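**Thread: Washing plush toys without matting the pile**

**fparsons_m** wrote:

Restoring a batch of small plush for resale. Mostly white, short to medium pile, polyester fiberfill inside, plastic eyes. Cold machine wash in a mesh bag, gentle cycle, 2 tablespoons of liquid detergent. The pile comes out clumped at the tips and stays that way after air drying. Brushing helps on the body and does nothing on the ears.

Water here is hard. I have not tried a softener yet. 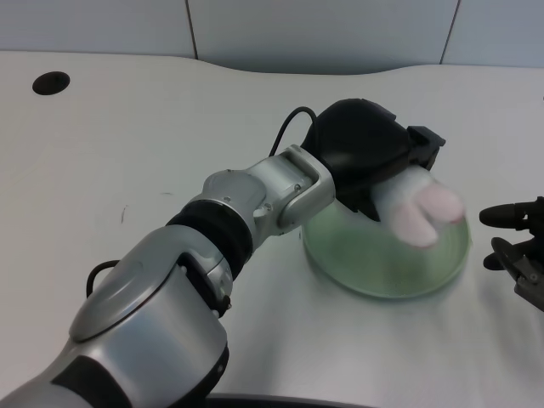
Spin speed is the lowest the machine offers. I also tried skipping the spin and pressing the water out in a towel. Same clumping, longer drying time.

**Katiyar_R** wrote:

That is too much detergent for small items. Residue dries on the fiber tips and sticks them together. Use a teaspoon and add a second rinse. If the second rinse water still foams, rinse again.

I would not use fabric softener. It coats the fiber and picks up dust on the shelf.

**mvilela** wrote:

Disagree on softener. At a quarter of the label dose, in the last rinse only, I have had no dust problem on stock stored for two years. Hard water is the larger factor here. White vinegar in the rinse, 100 ml to a small basin, deals with most of it.

Agree on the detergent.

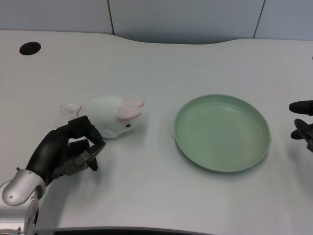
Is a tumble dryer safe for polyester pile?

On the no-heat setting it is fine for most of them, but any real heat can curl the tips permanently, and no brush will fix that.

**fparsons_m** wrote:

I used low heat on the first batch. That may explain the ears.

**Guzman_F** wrote:

Low on my dryer measured 42 °C at the drum outlet, which should not hurt polyester. Low on the old Kuddale I had before it was much hotter. Measure yours before blaming it. Acrylic pile is a different matter and the tag often just says "synthetic fibers."

For brushing: wire slicker brush, short strokes, while the pile is still slightly damp. Hold the base of the ear flat against the table so the seam takes no load.

**Katiyar_R** wrote:

A slicker brush pulls fiber out of cheap backing. Use a wide comb first. I would only go to wire on something already written off.

**Guzman_F** wrote:

With light pressure I lose very little. We can differ on that.

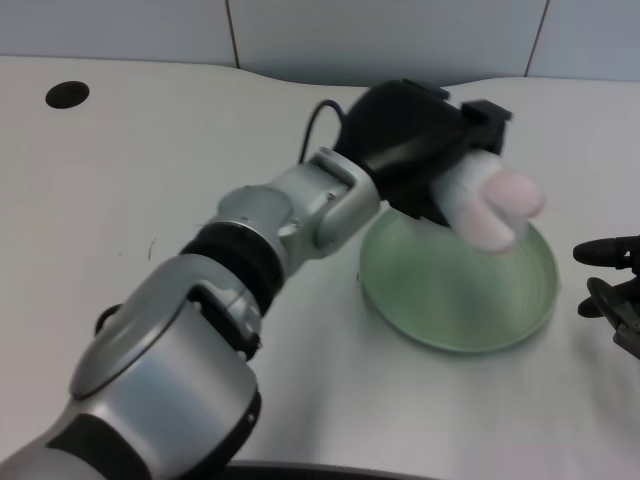

*White table, overhead light.*

**fparsons_m** wrote:

Reran four pieces with a teaspoon of detergent, vinegar rinse, no heat. The body pile separates with a comb now. Ears on the old batch are unchanged, so I am treating those as heat damage. Will try the quarter dose of softener on two of them and leave the other two alone.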